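4. Setting up the board

This section covers unpacking the Trero board, placing it on a table, fitting the panels and laying out the pieces for a first session. Read section 3 (Contents of the case) first and check the packing list. If anything is missing or damaged, contact Skalten before you go any further.

Text revised Jan 1, 2021. It replaces the loose sheet supplied with earlier boards.

4.1 Choosing a table

The board can be used on any firm, level table at least 800 mm deep. Folding tables are suitable if the legs lock. Glass tops are not recommended. The board slides on glass even with the grip strips fitted, and reflections make the outlines harder to follow.

A dark top gives the best contrast. The base sheet and the panels are both white, and on a pale table it is difficult to see where the board ends. If you only have a pale table, cover it with a dark cloth pulled tight and taped underneath. Do not use a cloth with a pattern or a raised weave.

Keep 400 mm clear on the left and right of the board. Pieces are put down there between turns.

Caution: Do not place the board within reach of a radiator or in direct sun. The base sheet may bow and the panels will then lift at the corners.

4.2 Fitting the panels

The panels are packed separately from the base sheet. Each one has a letter on its underside that matches a letter on the sheet.

1. Wipe the table and let it dry.
2. Lay the base sheet flat, printed letters upwards, with the narrow margin nearest to you.
3. Peel the film from the grip strips on the underside of the sheet, one strip at a time. Press down along the full length of each strip.
4. Take the panel marked A and line it up with its letter. Lower the far edge first, then the near edge.
5. Press the panel at each corner until the studs click.
6. Repeat for the remaining panels in letter order. Leave a gap of 2 mm between neighbouring panels. The spacer card in the case is the right thickness.
7. Run a hand over the whole board. No corner should rock.

Note: The panels stand slightly higher than the base sheet when they are fitted. Do not try to force them flush.

Note: Some panels carry printed outlines and some have holes cut in them. Outline panels are for placing a piece on top. Hole panels are for pieces that drop in. It is possible to press a panel into the wrong place if you push hard enough, so check the letters before step 5.

To remove a panel, slide the lifting tool under the near edge and twist gently. Do not use a knife or a screwdriver.

4.3 Background and lighting

Anyone working at the board will find it easier if there is nothing busy behind it. A plain wall is good enough. A plain curtain is better where people walk past. Hang it so that it clears the far edge of the table, and choose a heavy cloth that does not move in a draught. Black or dark grey is best. We do not supply curtains or rails, but the Zusereck rail fits most rooms and can be put up without drilling.

Light the board evenly from above. If you use a desk lamp, place it on the side away from the hand that will be doing most of the placing, or the hand will throw its shadow over the outline. Check from the seat, with the lamp on, that every outline can be seen.
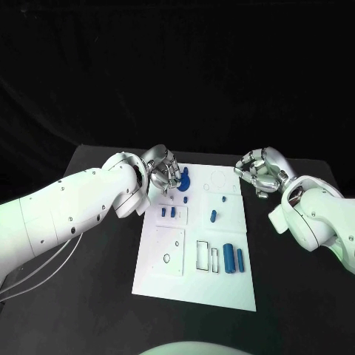

Placing a piece is easiest from above. Bring it over the board with the hand angled downwards, pause just clear of the surface, and only then let it down. Hold it low enough that the fingers steady the body of the piece. The blue rounded piece over the upper left part of the board is at the right stage for the pause: its short stem points straight up, and the fingers are closed around it. The other hand can wait past the far right corner, away from the panels, until it is needed. If a piece goes down tilted, lift it clear and start again. Pushing it sideways across a panel wears the printing and catches the edges of the holes.

4.4 Laying out the pieces

1. Empty the piece bag into the tray supplied. Do not tip it straight on to the board.
2. Sort the pieces into those with stems and those without.
3. Turn the stemmed pieces so the stems point up.
4. Put the pieces you need for the first exercise on the table beside the board, on the side of the stronger hand.
5. Put the tray with the rest of the pieces out of reach.

For a first session, use only pieces with stems. They are easier to pick up and easier to put down straight. Flat pieces can be added once the stemmed ones are being placed without help.

Caution: Small parts. Keep the pieces away from children under three and from pets. Count the pieces back into the bag at the end of each session against the number printed on the label.

4.5 Checking the fit

Before anyone uses the board, try each piece in its place yourself.

1. Lower the piece into its hole or on to its outline.
2. On a hole panel, let go. The piece should drop under its own weight.
3. On an outline panel, look straight down. The printed line should show evenly all the way round.
4. Lift the piece out. It should come away without pulling the panel up with it.

If a piece sticks, check the hole for packing dust and clean it with the dry brush. If it still sticks, put it aside and leave that place empty. Do not sand the piece or file the hole.

If a panel lifts when you take a piece out, the studs have not clicked. Go back to 4.2, step 5.

New grip strips take 7 days to reach full hold. During that time the board can be used normally, but do not carry the table with the board on it.

4.6 Moving and storing the board

The board can be left on the table between sessions. Cover it with the dust sheet or a clean cloth, and take all the pieces off first.

To put it away:

1. Remove the pieces and count them.
2. Remove the panels with the lifting tool, last letter first.
3. Lift the base sheet slowly from one corner. The grip strips will let go a little at a time.
4. Put the saved film back on the strips. If you have lost it, use baking paper.
5. Store the sheet flat. Do not stand it on edge or roll it.

The panels go back in the case with the interleaving sheets between them, printed faces together.

4.7 Cleaning

Wipe the panels with a damp cloth and a drop of washing-up liquid. Dry them straight away. Pieces can be washed in warm water by hand but must not go in a dishwasher. Do not use spirit or bathroom cleaner on the outline panels, as the printing will come off.

Replacement panels, pieces and grip strips are sold by Lamptey. Quote the panel letter and the code on the inside of the case lid when ordering.

Go on to section 5 for the exercises.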